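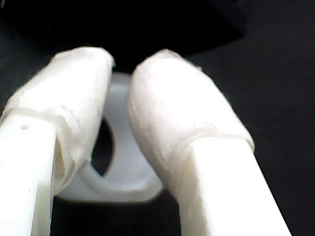 Ticket 147 — Sealing ring, Brerosell jar lids
Opened by: Shalini Sachdeva
Status: waiting on parts

Problem: Lids from the March 2020 delivery leak when the jar is laid on its side. Translucent plastic ring comes out of the groove when the lid is unscrewed.

Tried so far:
Washed ring and lid in warm water, dried, refitted. Still leaks.
Turned the ring over. Same result.
Swapped in a ring from an older lid. No leak after 30 minutes on its side.

Note from Cassim stockroom: 13 lids checked from the same carton, all with a slack ring. The other carton is fine — don't pull it from the shelf.

Next step: Replacement rings requested from Jenulura, part 113. Due in April. Until then use the affected jars upright and for dry goods only. Keep the old rings in a bag with the ticket number on it.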